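Lighting the hall at Judthorpe -- my notes, the short version

Hello, come in, there are seats at the front. I'm going to talk about outdoor wall lights, mostly the ones I got wrong.

Start with Judthorpe. Long brick wall, car park side, and we'd put 3 lanterns up far too high. Lovely glow on the gutter, nothing on the steps! I brought them down by 450 mm and swapped to warmer lamps, and people stopped using their phones to find the door.

Then the photocell story (keep it quick, I always go on). One sensor was facing the next lantern along, so the pair of them kept switching each other off all evening. I turned the sensor round and that was that.

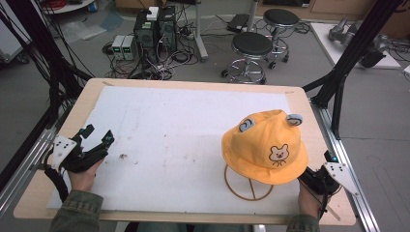
Yellow bucket hat with bear ears, on its wire stand.

Catthorpe next. Smaller job, 2 fittings by the porch, both Pledik, and the back plates didn't cover the old junction box. Measure the box before you order -- say this twice. I ended up with a spacer ring from McKinnon and a fair bit of sealant.

Ask the room: who has a heavy fitting hanging off just the box screws? Wait for the hands. Mine weighed more than I'd guessed and I got an electrician in to fix it to the wall properly.

Cost, if anyone asks: roughly 40 pounds for the Catthorpe bits, not counting the lights.

Questions, then tea. Leave the sample lantern switched on by the door.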